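Search this site Go

Old office PCs get second look at Givus

GRARERHAM — Givus has started taking in used desktop computers for repair and resale, the shop said in April. The first batch of 42 towers came from Hutapea, an accounting firm.

Each tower is laid on its side and opened before any parts are ordered. Memory and processor sockets are checked first.

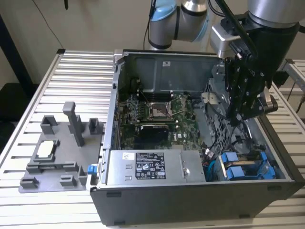 Prices and drop-off

Repaired machines will start at $100, manager Prasetyo Sumampouw said. Drop-off is open until 5 p.m. at the Jevura Street door.

"Bent pins in the socket are what we look for," Sumampouw said. 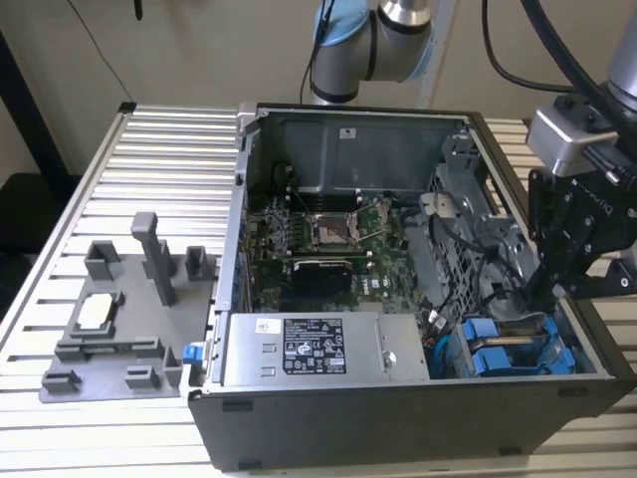

Vol. 13, No. 4

Owners should remove their hard drives or ask for them to be wiped.

Contact the newsroom | © Grarerham Weekly | Back to top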